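Flowers in the workroom, all through February

Big thanks to everyone who put money in the flower jar last month! We raised 94 dollars, enough for a fresh bouquet every week until spring, and I can't tell you how much nicer it is to sit down at a desk in the morning with something blooming close by. Bence Fodor picks them up on his way in and has a real eye for it - white flowers with plenty of green, and a little red to wake it all up.
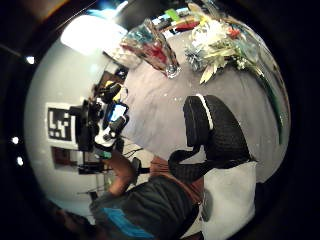

If you're in early, please top up the water (cool, from the kitchen tap) and snip the stems when they start to look tired. Wouter Van Acker keeps the good scissors in his top drawer and is happy to lend them. We'd love ideas for March too! Tulips are ahead so far with 8 votes, but the list stays up by the coat hooks until the end of the month, so add yours.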